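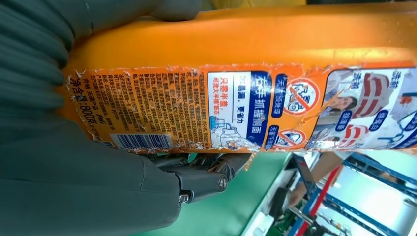
Ulla Ljungberg told me over the phone that if I stood up and gave forty minutes on laundry without once saying "use less", she would get up and walk out, and she'd take the biscuits with her. So, Ulla, use less. There, done, sit down.

(Wait for the laugh. If there isn't one, keep going.)

Hello and who I am. Keep it short. I ran the wash and mend desk at Halilović for years, which means I've had my hands in other people's jumpers for most of my working life. I'm not a chemist. If somebody asks a chemistry question, send them to Takeshi Ikeda, second row, blue folder, he loves it.

START WITH THE SMELL QUESTION

Ask the room: who's got a towel at home that smells fine in the cupboard and terrible the second it gets damp? Hands up. It'll be nearly everyone. Then ask what they did about it, and most will say they put more detergent in. I did that too! I did it for ages, with a set of bath towels my aunt gave me, and they got stiffer and greyer and smellier until I was drying myself with something like a doormat.

What's going on is mostly leftovers. Detergent that doesn't rinse out stays in the loops of the towel and hangs onto skin oils and whatever else, and then you add more on top next week. Softener makes it worse (say this slowly, people get upset about softener).

The fix I give everybody: run the towels hot with no product in at all, and look through the door halfway. If there are suds, that's your old detergent coming back to say hello. Run them again until it's mostly clear water. Then go back to a small dose and leave softener out for good.

HOW MUCH IS A SMALL DOSE

Bring out the measuring cup and the egg cup. The cup lines are hard to see, everybody pours to the top, me included. At home I pour into the egg cup and I haven't missed the difference. But soft water and hard water are different beasts. When I lived in Wutitz I could barely get a lather and the kettle was furry inside, and when I moved to Naltach I had foam coming out of the drawer the first week. Same powder, same old top loader that I'd dragged along with me. So check your own water before you copy my egg cup.

Don't get stuck here. Last time I spent half the talk on hard water.

WOOL

My favourite bit. Hold up the green cardigan and pass it along the front row. It's older than some of you. I wash it twice a year, by hand, in a tub, and the rest of the time it goes out on the line on a breezy arvo, in the shade, and comes back in smelling of nothing much.

Points to get through:

Cool water in both the wash and the rinse. It's the change from warm to cold that does a lot of the damage, plus rubbing.

Squeeze, don't wring. Roll it in a towel and stand on the towel. (Do the demonstration if there's floor space. Shoes off.)

Dry flat. If you hang it wet it'll grow down to your knees.

If it's already felted, I'm sorry. Someone will ask about hair conditioner. You can relax the fibres a little and pull it some of the way back, but a felted jumper is a felted jumper and makes a very good tea cosy.

COLLARS AND CUFFS

Story about the Brosilau shirts. A theatre group brought in 50 white shirts, all yellow at the neck, and wanted them for the Friday. We didn't bleach a single one. Bar soap and a soft nailbrush, worked in dry, left while we had lunch, then a normal warm wash. Two came out still yellow and we put those on the people at the back of the chorus.

Bleach on sweat stains can turn them more yellow, so leave it in the cupboard. Sun is lovely on white cotton though, and it costs nothing.

IF THERE'S TIME

Cleaning the machine. The drawer pulls right out, most people have never tried it. Ask who has. Then the filter down the bottom, with a tray under it and an old towel, because there's always more water in there than you think.

Questions. Repeat each one for the back of the room. Get the cardigan back before tea.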